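How to Clear and Reorganise a Dressing Table or Bedside Table

Issued by the Stidville Household Advice Service. Revised 13/09/2001.

Purpose of this guide

This guide sets out a method for clearing, cleaning and refilling a small table with a drawer, of the kind used in bedrooms and guest rooms. It is intended for householders and for staff of small lodging houses. The whole task can normally be completed in one morning.

Before you begin

You will need two soft cloths, a bowl of warm water, a mild soap, a dry towel and a shallow tray or box lid in which to place small items. Residents of the Punach estate may collect a free tray from the service desk. Do not use scouring powder on painted or varnished surfaces.

Unplug any lamp at the wall before moving it. Bulbs should be left to cool before they are touched.

Step 1. Clear the top

Remove everything from the top of the table and place it on the bed or on a clean sheet on the floor. Framed pictures should be laid flat. Lamps may be laid on their side for a short time, provided that the shade does not carry the weight of the base.

Step 2. Empty the drawer

Pull the drawer open slowly. Older drawers may have no stop and can fall if drawn out too far. Take out the contents and sort them on the tray. Items that belong in another room should be taken there before you go further.
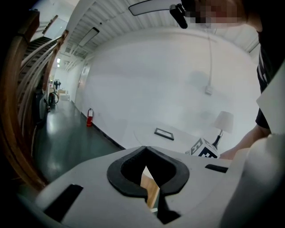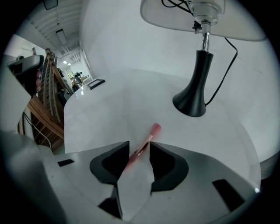
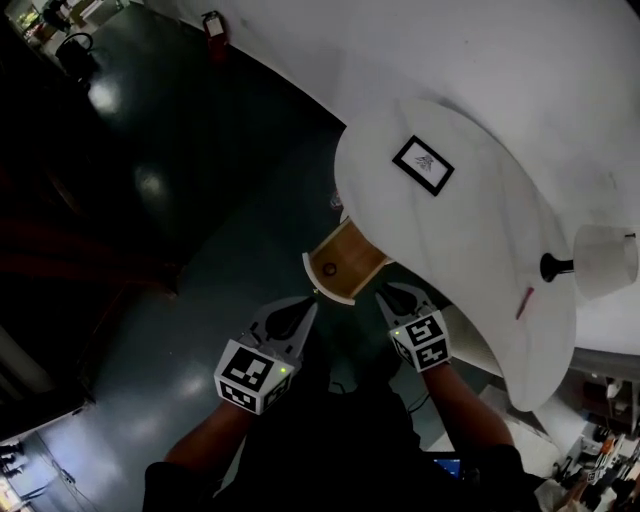

Step 3. Decide what to keep

Make-up that has changed in smell or colour should be thrown away. Mascara should not be kept after it has dried or thickened. Pens should be tried on paper, and those that no longer write discarded. Medicines that are out of date should be returned to a chemist and must not be put in the household bin.

Papers require more care. Receipts for goods under guarantee should be kept in an envelope elsewhere, as should letters from a bank or landlord.

Step 4. Wash brushes and combs

Add 5 ml of mild soap to 200 ml of warm water. Swirl the bristles of each brush in the mixture, keeping the metal collar above the water where possible. Rinse under the tap with the bristles pointing down and press out the water with a towel. Lay the brushes flat to dry overnight. They should not be dried on a radiator.

Combs may be left to soak in the same mixture and rinsed afterwards.

Step 5. Clean the table

Wipe the top with a damp cloth, working from the back towards the front. Dry it at once with the second cloth. Ring marks on a painted top can often be lifted with Clenico cream, applied sparingly and tested first on the underside.

The inside of the drawer should be wiped with a cloth that is barely damp, as bare wood takes up water and may swell. Leave the drawer open until it is fully dry. If it sticks, rub a plain candle along the runners.

Step 6. Line and refill the drawer

Cut a sheet of lining paper to fit the base. Place items in daily use at the front and spare items at the back. Small boxes may be used as dividers. The drawer should close without any item being pressed down.

Return the lamp to the side nearest the socket and check that the flex does not hang where it may be caught.

Further copies of this guide may be requested from the service desk, quoting leaflet number 2125.

Related guides

Removing Candle Wax from Carpets
Care of Painted Furniture
Simanjuntak House: Notes for Guest Room Staff
Storing Blankets Over the Summer
100 Household Stains and Their Treatment
Safe Disposal of Old Medicines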